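Lake Skutemura from orbit this August!! I've been staring at this pass for an hour

The whole south shore is ringed with old beach ridges, 17 of them if you zoom in — each one a former waterline

And the brown plume by Rurberg is river silt, fanning out for around 300 meters before the blue takes over. So pretty

Evelien Van Damme pointed me to the older passes and now I want to line them all up

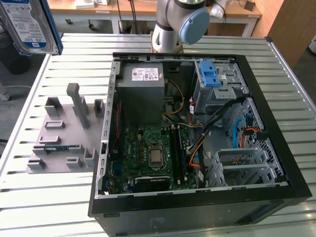
Desktop tower, side panel off

Next up: the Lindholm delta!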